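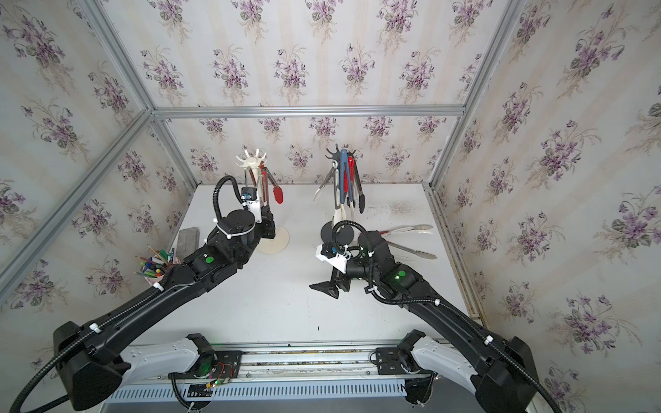
What should we put in the budget before we order a second two-arm bench?

Start with the parts that wear, the things the arms will handle and the hours of whoever sets it up, and add the arms afterwards. The price of the arms is on the quote already. The rest has to be found out by asking, and most of it was missing from our first request.

Equipment planning for the Trurnham bench

The request for a second bench goes in with the January figures. Sofia Antunes is collecting the numbers and would like them on one sheet this time. Last year's request came in as four emails and a quote from Rebelo with the delivery charge on a separate page, and it was sent back twice.

For anyone who hasn't been down to Trurnham, the current bench has two arms on a shared rail along the front of a white table, with walls on three sides and a slotted vent panel underneath. The job at the moment is kitchen utensils: picking up tongs and the like from the table and working with two utensil stands, one cream and one dark grey. It is fiddly work. Tongs are long, they open and close when they are gripped in the wrong place, and the hooks on the stands are close together.

That matters for the budget because it sets what we need. Taner Erdem's view is that the second bench should be as near as possible to the first, same rail length, same table height, same grippers, so that one set of spares does for both. Belmiro Macedo would prefer a longer rail. He says the arms get in each other's way in the middle of the table and another bit of width would pay for itself in fewer stops. The longer rail from Astura adds 500 pounds to the frame and means a new table top as well. We have asked for both versions to be priced.

What went wrong with the first budget

We allowed nothing for cable work. Each arm has its cabling run along the outside in black corrugated conduit, held with white ties, and the loop above the wrist has to be long enough for the full reach without catching on a stand. Getting that right took Taner 19 hours over the first month. None of those hours were in the plan and they came out of time that had been promised to the packing line.

We also bought one pair of spare gripper fingers. One pair is enough if nothing happens. When a finger did crack we fitted the spare, and then had no spare for 31 working days while the next one came. For two benches Taner is asking for three pairs on the shelf, and a spare camera and bracket for the gripper.

The utensils themselves were put down as "sundries". They need their own line. We use a mix on purpose, some red, some blue, some black, some plain metal, because a bench that has only ever handled one sort of tongs is not much use to Skellton, who are paying for the trial. Rosário Louro has been buying them as needed and claiming the cost back, which comes to 224 pounds so far. It is not a large sum but it should not be on her card.

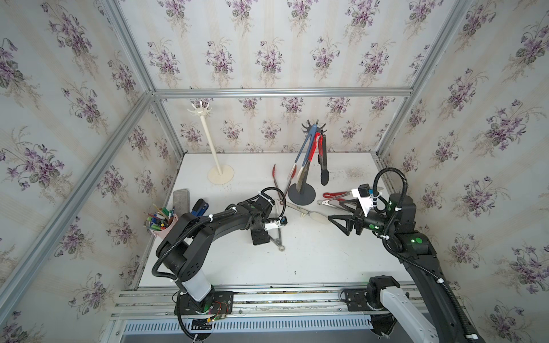
What to put on the sheet

Please use these lines, in this order, and write "none" where there is nothing to add.

1. Arms and grippers. Quote number, price before tax, and how long the quote is good for. If the grippers are sold separately, say so.

2. Rail, frame and table. Include the table top and all three wall panels. Rebelo sells the frame without panels and this was missed last time.

3. Wall covering. The violets stay on the first bench. Rui Falcão wants a choice of patterns for the second, so allow for more than one roll.

4. Cameras. We need the fixed one looking over the table and one on each gripper. Put brackets on the same line.

5. Spares. Fingers, ties, conduit, one camera, one bracket.

6. Things to handle. Stands, tongs, spatulas, and whatever is left out on the table, including the pen cup and the stapler. Allow for replacing all of it once during the year.

7. Hours. Setting up, cable work, first checks, and half a day for Rui to measure the room.

8. Delivery and lifting. The rail comes in one piece and will not go round the corner by the stairs. It has to come in through the yard door, and the yard door needs booking.

Why the small items get their own line

Rosário raised this and she is right. When a pair of tongs bends, the arms can't be blamed for missing the hook, and an afternoon goes on finding that out. It is cheaper to have a box of new ones under the bench and a rule that bent ones go in the bin. She suggests buying stands in pairs too, one light and one dark, and keeping a note of which shop they came from. The first cream stand was discontinued before we thought to order another.
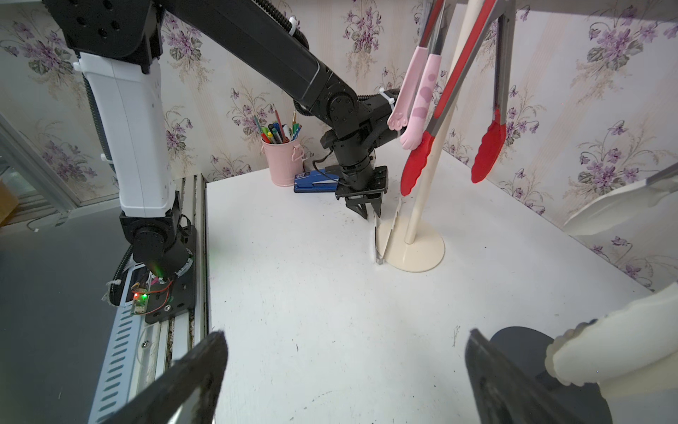 The cream stand with tongs hanging, from the right gripper's camera. The other arm is at the left.

Table tops are a similar case. The white surface marks, and it shows on the pictures from the cameras. We don't mind marks as such, but the second bench will start with a clean top and the first will not, and Belmiro would like to be able to swap them over. A spare top cut to size has been added to line 2. If we go for the longer rail the tops will no longer be interchangeable, and he accepts that this counts against his own proposal.

On buying second-hand: Astura have offered us a pair of arms that were used for showing to customers. The price is good. Taner has asked for the running hours and the joint test results and has not had either. Until he does, please budget for new.

On paying in stages: Rebelo will take a third with the order and the rest on delivery. Astura want half up front. Neither is a problem so long as Sofia knows which quarter each payment falls in, so write that beside the price.
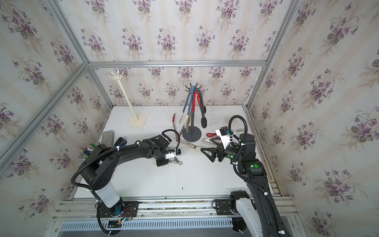
Next steps

Send your lines to Sofia by the middle of January. Rui is measuring the room at Trurnham and will send round the sizes, including the gap between the new bench and the window, which decides whether the longer rail is possible at all.

Anyone who wants to see the present bench running before they fill in their part can come down after 2 pm. Ask Rosário first, as she may be changing the utensils over.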